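Prata Control Software: Frequently Asked Questions

Last updated 29 March 2021
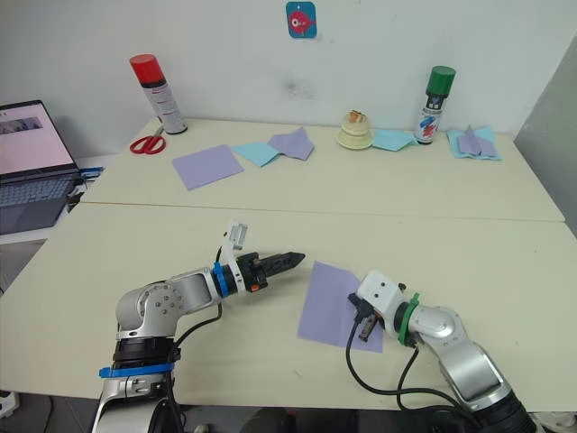 Two-arm paper handling with Prata. The right gripper is on the sheet, the left is just off its upper left.

Prata is the control and planning package from Cirkelmont for tabletop cells with one or two arms. These are the questions our support desk gets most often. For installation steps, see the Setup Guide.

GENERAL

What does Prata do?

It takes a task description, plans motion for each arm, and sends joint commands to the arm controllers. It also records everything it sends and receives, so you can play a run back later. Perception is handled by a separate package, Heltero, which passes object positions to Prata.

Do I need Heltero to use Prata?

No. You can enter positions by hand or send them from your own vision code. Most sites with rigid parts in fixed trays run without it. For paper, cloth or anything else that changes shape, you will want Heltero or something like it.

Which operating systems are supported?

The planner and the control service run on Linux only. The viewer runs on Linux and Windows. There is no Mac version of the viewer at this time.

Can I try a task before running it on hardware?

Yes. Start the control service with the "dry" option. Plans are made and checked as usual, and the viewer shows the motion, but no commands go out to the arms.

PLANNING WITH TWO ARMS

How does Prata keep the arms from hitting each other?

Both arms are planned together when their work areas overlap. The planner treats each arm, its gripper and its cable allowance as one set of shapes and checks the full path before either arm moves. Where the areas don't overlap, the arms are planned separately, and this is a lot faster.

What is the cable allowance?

It is extra space added around the wrist and forearm for cables that run outside the arm. The default is 40 mm. If your cables hang in wide loops, raise it. If you get "no path found" for moves that look easy, check this value first.

Can one arm hold while the other moves?

Yes, this is called a hold step. The holding arm keeps a set downward force while the other arm carries out its part of the plan. Hold steps are the usual way to crease or fold a sheet: one gripper presses, the other lifts an edge and brings it over.

My hold step ends early. Why?

Usually the force reading dropped below the limit for a few cycles. Look at the force plot in the viewer. If it shows short dips, turn on the filter in the hold settings. If it falls off steadily, the table height in your cell file is probably wrong. Measure it again at the spot where the gripper touches down -- two tables pushed together are often not level with each other.

Does Prata work with arms from two different makers?

Yes, as long as there is a driver for each one. Version 11 and later let you set a separate control rate for each arm. In older versions both arms run at the slower rate of the two.

PERCEPTION

Why does Heltero lose the sheet when a gripper is over it?

The gripper hides part of the outline. Heltero keeps the last good outline and fits the visible edges to it, but it gives up if too much is covered. You can lower the "visible edge" limit, though the corner positions will be less exact. Adding a second camera view works better.

Do sheets of the same color confuse it?

They can, mostly when one overlaps another. Draw a work region around the area in front of the arms and Heltero will ignore everything outside it. Spare sheets, finished pieces and tools at the back of the table can then stay where they are.

Does paper color matter?

Contrast with the table matters more. Pale paper on a pale table gives weak edges under flat lighting. Try a lower exposure before you change anything else.

How often do I need to calibrate the cameras?

After any camera or arm mount has been moved, and after a gripper change if the camera is on the wrist. Otherwise we suggest once a month. The routine in Heltero takes 525 images and can run on its own.

LOGS AND TOOLING

How large are the logs?

Joint and force data are small. Video is what fills the disk. Prata keeps more than 1,000 runs by default and then deletes the oldest. Mark a run as "keep" in the viewer to protect it.

Can I export runs for training a model?

Yes. Use Fudora, our free command line tool. It lines up the camera images with the joint data by time stamp and writes one folder per run. Runs with missing images are skipped and listed at the end.

Fudora says my time stamps are out of order.

The clocks on your camera computer and control computer don't agree. Turn on clock sync and record again. Runs made before January can be repaired with the "resort" command -- newer ones already store both clocks and don't need it.

Where do I report a bug?

Use the form on the Support page. Attach the run log and your cell file, and tell us which version you have. You can leave the video out unless we ask for it.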